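Sleeping badly, and what I did about it
3 Mar 2021

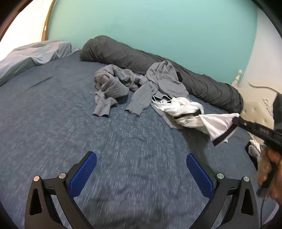
The blue-grey sheet and the green wall.

I was always a good sleeper. My mother likes to tell how I slept through a wedding when I was small, on two chairs pushed together, with the band playing beside me. So when I stopped sleeping in January, I did not know what to do with myself. People who sleep badly all their life have their methods. I had none.

It began with waking at four. I fell asleep without a problem, and then at four my eyes were open and I was thinking about the gas bill, or about a rude thing I said to a teacher when I was 16. After an hour of this I would get up and drink tea in the kitchen, and by nine in the morning I was useless. At work I translated the same paragraph two times and did not notice until Anju Bajpai, who checks my texts, sent it back with a small polite question mark.

I want to write down what I tried, because I read many pages on this subject and most of them were written by people selling a pillow.

The first thing was the tea. I drank black tea until late in the evening, as everybody in my family does, and it never did me any harm. Milovan Grgić from the second floor told me that harm can arrive later, like a letter sent to an old address. I moved my last black tea to two in the afternoon. The first week I had a headache and was unpleasant to be with. The second week the headache was gone and I was still waking at four.

Then I bought valerian drops. They smell like an old cellar. You put them in a little water and drink quickly and then the glass smells too, for days, also after washing. I cannot say if they helped. I slept well on the first night and badly on the next three, and after that I stopped because of the smell.

I tried to read in bed. This is advice you find everywhere, a boring book. My mistake was that I chose a long family novel from my sister-in-law, and it was not boring enough. At one in the morning I was still sitting up to learn who would get the mill. Later I changed to the instruction book for our old Zostix sewing machine, in which there is a chapter on tension of the lower thread. I recommend it very much. I have never reached the end of the chapter.

About the telephone I will be short. Yes, I took it out of the bedroom. Yes, it was better. I bought an alarm clock in place of it, a cheap one from the shop on the corner, and the ticking was so loud that for some nights I kept it in the wardrobe under the jumpers. In the morning it rang from there like somebody locked inside. My husband did not like this period.

The change I felt most was a different one, and I came to it by accident. I telephoned Milagros Jara, with whom I shared a room as a student, and I complained for a long time. She asked me what I do when I wake. I said I look at the clock, and then I calculate. If I fall asleep now I have three hours. If I fall asleep now I have two and a half hours. She laughed and said, "You are doing accounts at night, of course you are tired." She has two children and a bakery shift, so I believe her in questions of sleep.

So I turned the clock to the wall. It sounds like nothing, I know. The first night I lay there and I was almost angry that I could not see it. I wanted my number! But without the number there was nothing to calculate, and after some time (I cannot tell you how long) I was gone again.

I also began to keep a notebook, on the advice of Aurel Zamfir, who was my neighbour before we moved here and who writes down everything - the weather, the price of onions, what he dreamed. He said that before bed I should write the things that I will otherwise think at four. My lists are not interesting. Pay the gas. Ask about the tooth. Buttons for the grey coat. Once I wrote only "mill", because I still had not finished that novel. When I wake now and the gas bill comes into my head, I can tell it that it is already in the notebook.

There are still bad nights. Last week I had one with no reason at all, no tea, no novel, and I was in the kitchen again before five with a blanket on my shoulders. The street was quiet and the baker's van was standing with its door open. I ate a piece of bread with plum jam and I was not so unhappy. In January I would have cried over it. I think part of the tiredness then was the fear of being tired, if I can say it like this in English.

Some small things, for those who asked me after the last post. I do not use a mask, it slides into my hair. Warm socks yes, always, also when my husband makes remarks. I open the window for ten minutes before bed, even in frost, and then close it. I tried counting backwards from 200 and it only made me better at counting backwards.

The lower thread, by the way, should be a little looser than you think. I fixed the machine on Sunday's leftovers of energy, as my grandmother called it, and the grey coat has its buttons again. Next time I will write about the plum jam, because Yaryna Sydorenko has asked for the recipe three times now and I keep forgetting how much sugar I put in.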